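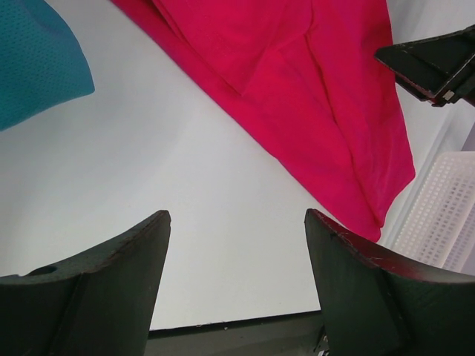
The pink one on the white table, the teal one hanging over it.

03/07/2019

I finally went through the workout clothes. They had taken over two drawers and part of a third, and I could never find the shirt I wanted without pulling out everything on top of it. So I carried the lot to the table and started folding.

I counted first, which was a mistake. 38 pieces. I work out maybe 3 times a week when things are going well – that's a lot of shirts for one person.

The sorting was simple. If I had worn it since September, it stayed. If the elastic was gone, or the smell came back the minute I got warm, it went in the rag bag. Anything decent that I just don't like went in a box for the thrift store on Hondley. My old Pluvus running shorts were the hardest to give up, but the waistband had been held with a safety pin for a year.

Folding is the part I'm bad at. Mesh fabric slides around and won't hold a crease, so I fold those shirts in half the long way, tuck the sleeves in, and then roll them up from the bottom. Softer cotton things I fold flat. I smooth each piece with my hand before the first fold, and I do it on the table now instead of the bed, where everything sinks.

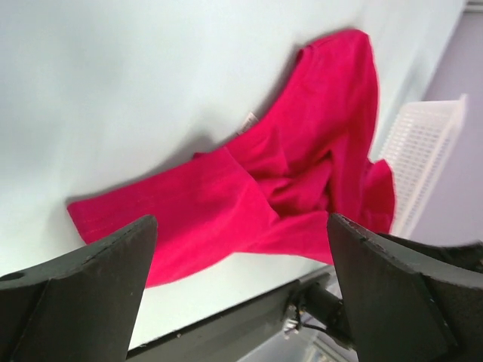 Bright colors get their own stack in my drawer. I wash them apart from the whites too, after a red sock turned a whole load of towels pink. If a label is scratchy I cut it out before the thing goes back in the drawer, or I'll forget until I'm halfway down the road and it's rubbing.

The drawer closes now. I ended up with 9 shirts in the front row, standing on end so I can see all of them, and the leggings behind. Socks are still in a bag on the closet floor and I'll get to those next week, maybe.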